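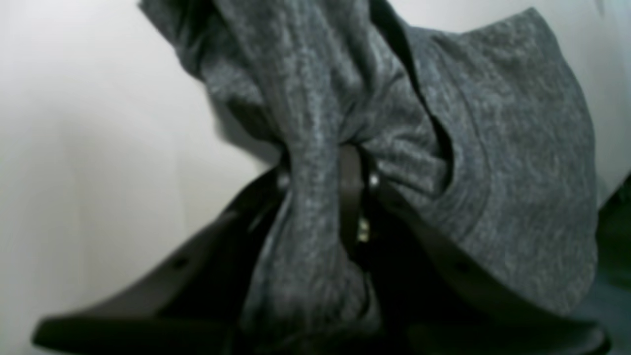
Pidville Textile Reuse Center
Automated Garment Handling Project
Progress report to the Gruno Fund: equipment and budget

Reporting period

This report covers the work from March through July. It is submitted under the equipment schedule of the grant agreement and deals mainly with purchases made, purchases deferred, and the plan for the remaining funds. A separate report on staff training will follow in September.

Status of equipment

The first two-arm station is installed in the sorting annex and is in regular use. It consists of a pair of jointed arms, their grippers, the control computer, a white work table, and a small camera at the wrist. All of these items were bought through Cirgate under the original quotation, and all invoices have been paid. The delivery of the table was late by several weeks, which moved the start of handling work from March into April. No extra cost resulted from the delay.

The second station has not been ordered. The agreement allowed the Center to order both stations together, but staff asked to gain working experience on one before committing to the other. The Fund agreed to this change in April. We believe the choice was sound, as the specification for the second station now differs from the first in several respects set out below.

Work at the station

Handling work has concentrated on knitwear, which makes up the largest share of donated clothing at Pidville and is the most difficult to sort by machine. T-shirt weight fabric folds over on itself, and a gripper may take hold of one layer or several. Operators have practiced gathering a garment at a single point, bringing it to the table, and laying it out in a long folded shape for inspection. Woven shirts and trousers will be introduced in the fall.

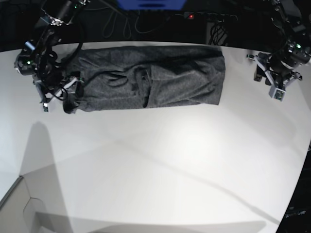
Two-arm station, Pidville annex: one gripper at the gathered end of a dark gray knit garment, the other open above the table.

Results so far are mixed. Laying a garment out lengthwise is now a routine task for trained operators. Picking one garment from a pile is slower than the original proposal assumed, and the Center does not expect to meet the throughput target stated there until the second station is running. A revised target will be proposed with the next report, once there is a full quarter of records to base it on.

Expenditure

Spending to date is within the approved total. The one line that has gone over is spare parts and consumables. The proposal treated this as a minor item and assumed that fingers and fasteners would last the full term of the grant. In practice, parts that touch cloth all day need to be checked and replaced on a schedule. The Center spent $1,496 on replacement fingers, screws, and cables during the period, and met the excess from the unspent shipping allowance.

We request that the Fund approve a permanent transfer from shipping to spare parts. The transfer does not change the grant total. A signed budget form is attached.

Plan for the second station

The Center has obtained quotations from Cirgate and from Zanetti. The main points of comparison are as follows.

Arms. Both suppliers offer arms of suitable reach. Cirgate would supply the same model already in use, so that spare parts and training could be shared between stations. Zanetti offers a lower purchase price but a longer wait for repairs.

Grippers. The present gripper plates are adequate for gathered cloth. For flat cloth lying close to the table, operators have asked for a thinner fingertip. Both suppliers can provide one as an option, and either version would be fitted to the first station as well.

Table. The white surface has worked well for dark garments. Pale garments are harder for the camera to separate from the table, and the quotations therefore include a second, darker top that can be set in place when a batch of light clothing is being handled.

Power and cabling. Power outlets and cables are presently kept behind the far edge of the table. This is acceptable for one station but would not be for two side by side. The budget for the second station includes a wall-mounted tray and fixed outlets for both, to be installed by the building's regular electrical contractor before delivery.

Lighting. No purchase is planned. Staff will first try moving the existing lamps - the shadows of the arms fall across the table at certain positions - and will report if new fixtures are needed.

Our present recommendation is to buy from Cirgate, chiefly on account of shared parts. The final decision will wait for Zanetti's written terms on repair, which are expected in August.

Risks

The principal risk is the lead time on arms. If the order is placed after September, delivery may fall outside the grant term, and the Center would need to request an extension. A lesser risk is floor space in the annex. The second station fits the measured area, but the passage to the loading door would be narrower than the Center prefers, and an alternative layout is being drawn up.

Decisions requested

The Fund is asked to approve the transfer to spare parts, and to confirm that the darker table top and the wall-mounted tray may be charged to the equipment line. A reply by the end of August would allow the order to be placed on time.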